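河为什么不肯走直线
Skustport河边公园小读者专栏
文：Mateja Obradović　2025年10月11日

如果你让一个大人从家走到面包店，他多半会走直线，除非路上有卖鞋的。河就不一样了。河从山上下来，明明只要去海里，却非要左拐一下，右拐一下，好像出门忘了带钥匙，又不好意思直接掉头。

Claston河就是这样一条河。它从我们公园中间穿过，把公园分成南岸和北岸。南岸有停车场、厕所和一条769米长的步道，北岸有很多蚊子。从瞭望台往下看，河弯得像一根被人扔在地上的鞋带。

河长成这个样子，跟懒不懒没有关系。

先从一块石头说起

想象一条笔直的河。现在有一棵树倒进水里，或者岸边有一块特别硬的石头，水只好往旁边让一让。这一让，水就冲到了对面的岸上。对面的岸是泥做的，被冲久了，就缺了一小口。

缺了口，河就有了一个小弯。小弯里的水碰到岸，又被推向另一边，另一边也开始缺口。就这样，一个弯带出下一个弯，跟排队时有人打哈欠差不多。

外圈跑得快，内圈走得慢

你在操场上跑过步就知道，外圈比内圈长。水转弯的时候，也总喜欢往外圈挤。外圈的水又深又急，整天啃着河岸，泥土一块一块往下掉。被啃出来的陡坡叫“凹岸”。

内圈的水又浅又慢，慢到拿不动东西。它从上游一路搬来的沙子和小石子，到了这里就放下了，堆成一片缓缓的滩，叫“凸岸”。如果你要在河边野餐，请选凸岸。凹岸也很好看，不过那里的草地可能正在考虑下水。

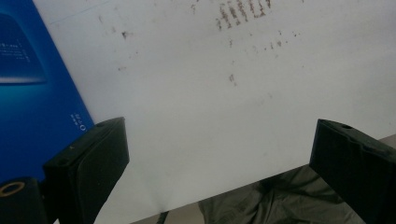 这件事的结果有点滑稽：外圈不停地少，内圈不停地多，于是整个弯就慢慢往外挪。河没有腿，可是它会搬家。Claston河有一个弯，公园里的人叫它“Menon弯”，8月水浅的时候还能看见一排旧木桩，站在离水很远的草地里。那是从前的小码头。码头一步也没动，是河自己走开了。

守园的Borislav Vlachou小时候在那个码头上钓过鱼。他现在仍然会指着那片草地说“那边水深”，然后大家很有礼貌地看一眼兔子。

弯得太厉害会怎么样

一个弯越挪越大，越挪越圆，最后会变得像一个快要扣上的圈。圈的两头只隔着一条窄窄的地，叫“曲流颈”。名字里有个“颈”字，因为它真的像脖子，细细的，而且有危险。

等到哪一年下大雨，河水涨起来，懒得再绕一大圈，就从脖子那里直接冲了过去。这就是“裁弯取直”。大河了不起的地方在于，它花了那么多年把自己弄弯，然后一场大水就抄了近路，也不跟画地图的人打招呼。 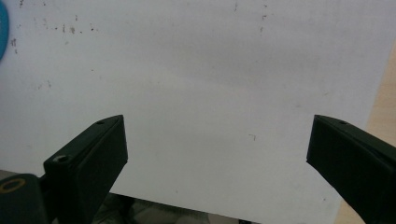

白底上散落着细小的深色斑点。

被丢下的那个弯怎么办呢？水不往那边流了，两头渐渐被泥沙堵住，剩下一个弯弯的湖，叫“牛轭湖”。“轭”读作“è”，是从前套在牛脖子上拉车用的弯木头。如果你这辈子从来没见过牛轭，也没关系，可以叫它香蕉湖，只是考试的时候别这么写。

北岸就有一个牛轭湖，里面住着青蛙、田螺，还有一群自以为是天鹅的鸭子。湖水不流动，每年落进去的叶子都留在里面，湖会越来越浅，先变成沼泽，再变成草地。要等很久。所以如果你想去看青蛙，这个周末去就可以，不用特别赶。

坐船的人怎么看这件事

以前这一带没有像样的路，人和货都得走水路。船夫最烦的就是弯。明明岸上走9分钟的路，船要绕半天，绕完了发现又看见了早上那棵歪脖子树。

有经验的船夫会看水面。外圈水深，船不容易搁浅，可是贴得太近又会撞上倒下来的树；内圈看着平静，底下却可能是刚堆起来的沙子。Ljubica Georgiou在公园的小展厅里讲过一艘叫Jetcombe的平底货船，它装着最多40袋面粉，停在沙滩上等水涨，一等就是7天。船上的人那几天吃什么，你可以猜一猜。

在家里造一条弯弯的河

你需要一个旧烤盘、一些沙子、一本厚书和一杯水。请先问问烤盘的主人。

把沙子铺在烤盘里，抹平，再用书把烤盘的一头垫高一点点。真的只要一点点，垫太高你得到的是瀑布，外加一块湿地毯。

用手指在沙子上划一条浅浅的沟，中间故意划歪一小段。

从高的那头慢慢倒水，细得像没拧紧的水龙头那样。盯着那个歪的地方看：外侧的沙子会先塌下去，细沙会在水流慢的地方停下来。

再往沟里放一颗小石子，看看水往哪边躲。你可以多换几个位置，也可以假装自己是山神，这一步不影响结果。

做完以后，沙子倒回外面，千万别倒进洗手池。洗手池下面的水管也有一个弯，它不需要更多的沉积物。

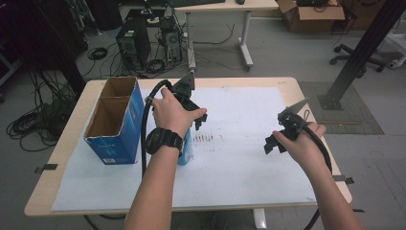 几个小读者问过的问题

能不能把河修直？
能，很多地方也修过。直了以后，水流得更快，船是方便了，可是下大雨时水会一下子冲到下游，下游的人不太高兴。弯弯的河走得慢，两边还有湿地帮它喝掉一些水。所以有些地方的人后来又花钱把河弄弯了。大人有时候就是这样做事的。

山里的河为什么没那么弯？
山里坡陡，水急着往下冲，主要忙着往深处挖，两边又常常是硬石头，不好啃。到了平地，坡缓了，泥土软了，河才有闲工夫左右晃。也有河在山里照样弯得厉害，那是它很早以前就弯好了，后来地慢慢抬高，它一边弯一边往下切。

河会不会搬到我家来？
如果你家不在凹岸边上，可以先把作业写完。

走步道的时候注意什么？
请走在栏杆里面。靠近凹岸的那一段，草皮底下有时候已经空了，从上面一点也看不出来。每年春天，Vlasta Kadrić都要把那里的栏杆往后挪一挪，她说这条步道也学会搬家了。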